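Frota open day: a morning at the coffee mill

Frota opens its roasting plant to the public once a year, in December, and this time I signed up early enough to get a place. The plant is on the road out of town, behind the tile yard. Visitors park along the fence and sign in at a window next to the loading dock. I was in the first group, at 9 a.m., 21 people in all.

Our guide was Gilmar Pimentel, who runs the green coffee store. He started there, in a long room with a high roof and sacks stacked on pallets. Each pallet has a card with the farm, the lot and the moisture reading on arrival. Pimentel cut a small sample from a sack with a metal trier and passed it around. The beans were pale green and smelled like dry hay. He said most visitors expect them to smell like coffee.

The store is kept closed during the rainy months, and the doors have rubber strips along the bottom. A lot that comes in too damp goes back to the seller. That happened with lot 619 last year, and the argument over who would pay the freight went on until spring.

Roasting is in the next building. There are two drum roasters – an old one that takes small batches and a newer one that takes 400 pounds at a time. Maiara Aguiar was working the newer one. She keeps a paper log beside the screen and writes down the temperature at each stage by hand. We watched one full batch, from loading to the cooling tray. It is loud in there, and most of her explanation was lost on the people at the back. I would ask for a spot near the front.

The break came after roasting. 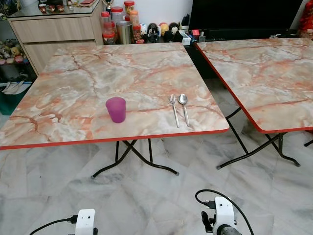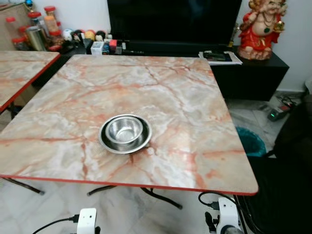
Tasting was the part I had come for, and it was led by Kamarul Khoo, who buys for Frota and also teaches a short course for cafe owners. He does not like formal tastings for the public. His view is that people should try coffee with the kind of things they have at home, a plastic cup or a plain steel bowl and spoon, and see whether they still like it. We tried three roasts of the same bean. The lightest was sour to me and stayed sour as it cooled. The middle one was the best, with a taste close to brown sugar. The darkest is the one that sells, according to Khoo, mainly to restaurants.

The packing room was the last stop and the shortest. The line was stopped for a change of film, so we only saw the finished bags in their cartons. Frota packs under its own name and also for Fanditz, a grocery chain in the north. The coffee is not the same – the Fanditz blend is ground finer and roasted darker.

There is a small shop by the exit. I bought a bag of the middle roast, batch 812, and a bag of green beans to try in a pan at home. Prices are a little lower than in town. Cards are accepted, but the machine was slow and the line went out the door.

The tour took two and a half hours. Closed shoes are required, and children under eight are not allowed in the roasting building. Sign-up for next year opens in October at the office window or by phone.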